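The pillows end up on the floor every night. We have a white sofa with big rounded cushions, and whatever you put on it slides off by the time the TV goes off. I used to leave the pillows until Saturday and pick everything up at once. Since March I've been doing the living room on Tuesday evenings, and it takes me 25 minutes if I don't stop to read anything.

I start at the sofa and work toward the door. Pillows up first, then the floor. The floor is gray with a wood pattern and it hides dust pretty well, so I go over it even when it looks fine.

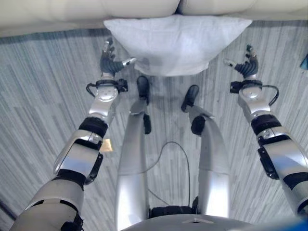

Bouchra Ramadan wrote in after my last post to say she washes her pillows twice a year, insert and all, and that a white cover on a white sofa is asking for trouble. She switched to tan covers from Wiva and hasn't looked back.

I'm keeping the white. The covers I have zip off and I wash them at 40 degrees with the towels. The inserts I've only washed once. They took two days to dry and one came out lumpy, so now I just hang them outside for an afternoon when the weather is good.

As for where the pillows should live, I tried a basket and got tired of walking around it.

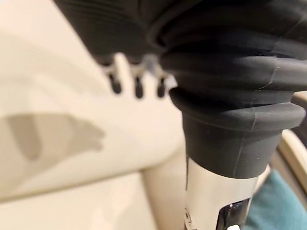 So they go back on the sofa, one at each end, and I push them down into the corners where the arm meets the back. They stay put a little longer that way. I also bought a strip of grip mat, some 7 dollars, to go under the seat cushions. It helps with the cushions and does nothing for the pillows.

Next week is the hall closet.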